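## Care of Scholarly Books in Private Study Rooms

The Beddoe Library for the History of Philosophy issues the following guidance to readers who keep academic volumes at home, in particular nineteenth-century editions of Kant, Fichte and Hegel and the heavier collected works of the modern period.

### Shelving

Books should stand upright and be supported on both sides. A volume that leans will in time pull away from its spine. Large commentaries, especially those exceeding 600 pages, are best laid flat, with no more than 3 to a stack. Shelves should be set away from outside walls and radiators. Leave a gap of two fingers behind each row so that air can move.

Readers often wish to keep an author's works together regardless of size. The Library advises against placing a small pamphlet edition between two folios, where it may be crushed or lost. A card bearing the title can mark its place in the sequence.

### Dusting

Hold the volume firmly closed and brush the top edge away from the spine with a soft, dry brush. Household sprays and damp cloths must not be used on cloth or leather bindings.

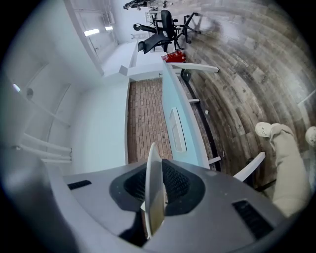
Newly acquired secondhand books should be kept apart from the main collection for one month. Inspect the gutters and endpapers for mold or insects before shelving them. The Hodbridge bequest, which came to the Library as 820 volumes of theology and ethics, was handled in this way, and 59 of them were set aside for treatment.

### Notes and markers

Adhesive notes leave a residue and should be removed after each reading session. Use strips of acid-free paper, cut longer than the page. Metal clips rust. Pencil annotations by earlier owners are not to be erased: the marginal notes in the Prerby copy of the *Critique of Judgment* are now cited more often than the copy itself.

### Repairs

Do not apply household tape to a torn leaf. Place the loose piece in a paper envelope, write the page number on the outside in pencil, and keep the envelope with the book.

Questions concerning bindings may be addressed to Meirion Prydderch in the conservation room. Vilhjálmur Briem advises on the dating of editions. The reading room closes for cleaning throughout August, and written inquiries received in that month are answered in September.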